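Equipment Purchasing: Frequently Asked Questions

Who may apply for a two-arm bench?
Any Predeck department with a confirmed cost code. Applications for the current round close on February 25, 2026 and should be sent to Hae-won Ki in Purchasing.

What does the standard budget cover?
It covers both arms, their grippers and cameras, the mounting rail and delivery. Table coverings, small props and stationery are charged to the department's own consumables budget.

May we choose our own supplier?
Departments may choose between Sellerero and Vilta. Any other supplier requires a written quotation and the approval of Ye-ji Ban.

Should spare parts be ordered at the same time?
Yes. Please include one spare set of gripper fingers per arm. Requests for spares made later are treated as new orders and take 11 working days to process.

How should we describe the intended work?
State the task and list the objects to be handled, including thin or flexible items, as these affect the choice of gripper.

Card handling with a card holder and a clear stand or box:
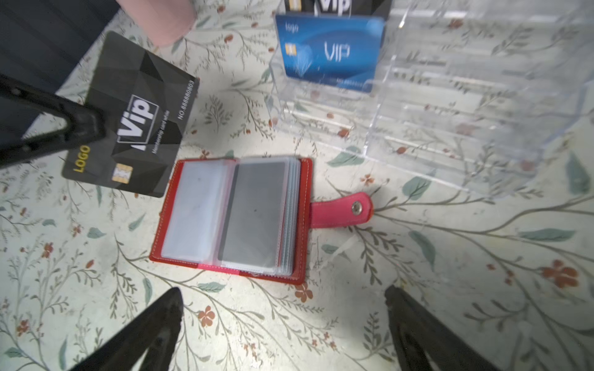
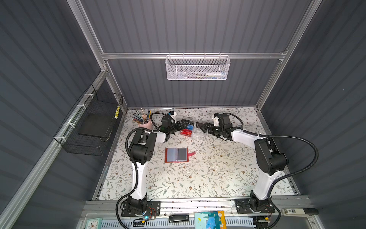 Is training included in the price?
One day of training is included for up to 5 members of staff. Additional places must be budgeted separately.

Can unspent funds be carried forward?
No. Funds not committed by the end of the round return to the central equipment budget.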